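Slow roasted lamb shoulder, do you cover it or not?
Forum: Home Kitchen > Roasts and Braises

rorach_rosie
Hello all, I'm hoping you lovely people can settle something before April, when I've got 11 coming for lunch and nowhere to hide. I've bought a lamb shoulder from the butcher in Herndale (bone in, a real beauty, he even tied it for me) and my late mum's card says to roast it covered the whole way with rosemary, garlic and a cup of stock. My sister says that's steaming and I may as well boil the poor thing. Who's right?

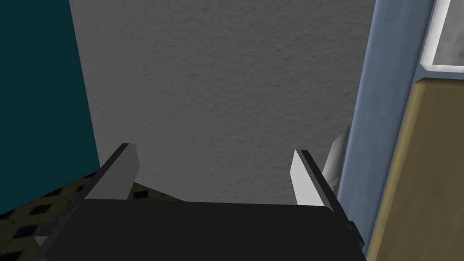
pantrymoth
Your mum and your sister are both a bit right, I reckon! I cover mine tightly for the first four hours, then off comes the foil and up goes the oven for the last stretch so the fat can colour properly. If you leave it covered to the end the meat is gorgeous but the outside goes a sad flat grey, the same grey as that big wall, and no amount of mint sauce will cheer it up. Put plenty of sliced onion underneath too, they melt down into the gravy and everybody fights over them.

Lorcan Brennan
I'm going to disagree, kindly. I've cooked shoulder uncovered from start to finish for years and never had a dry one. Low oven, baste every 50 minutes or so if you remember, and the fat does the work. Foil is for leftovers in our house. My neighbours in Restotby swear by my method and they're fussy eaters, the lot of them.

pantrymoth
Lorcan, I'd love to know what your oven's like, because in my old fan-forced one an uncovered shoulder comes out like a boot. Not having a go, I just think it matters which oven you've got.

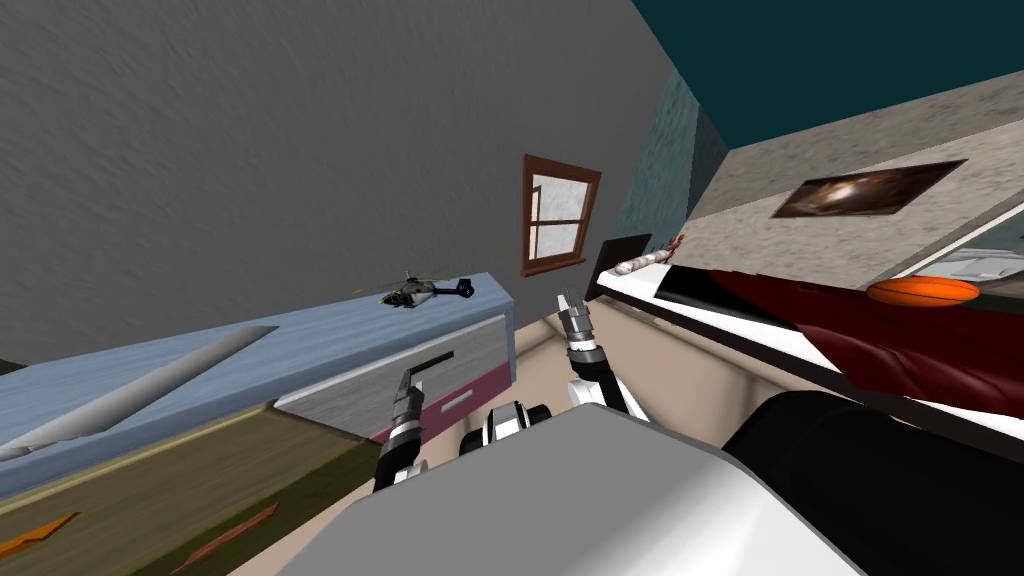 Page 2 of 2

hayes_st_kitchen
What a nice thread to find with my cuppa. Can I put in a word for the resting? Everyone argues about the foil and then carves it straight away, and all those lovely juices run off the board. I give mine a good 50 minutes under a clean tea towel, which is also when the potatoes get the oven to themselves. As for covering, I'm with pantrymoth, though I use a heavy pot with a lid because I can't stand wrestling with foil.

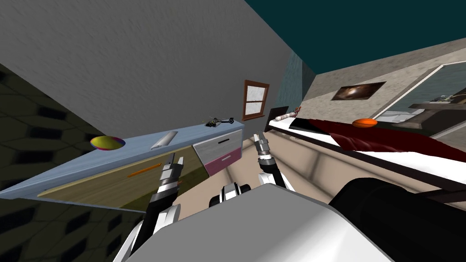
Lorcan Brennan
All right, I'll own up, mine's an old gas oven without a fan, so pantrymoth may have a point there. I'd still ask Rosie to have a go my way with a small piece first, before the big day, and see which she likes. And hayes is dead right about the rest.

rorach_rosie
You're all so generous, thank you. I've decided on 2 smaller shoulders, one done Mum's way with the foil off at the end, and one uncovered for Lorcan and my sister. It's a bit more washing up but I'll know once and for all, and there'll be shepherd's pie out of whatever's left. Does anyone put anchovies in with the garlic, by the way? I've got half a jar in the fridge that needs using up.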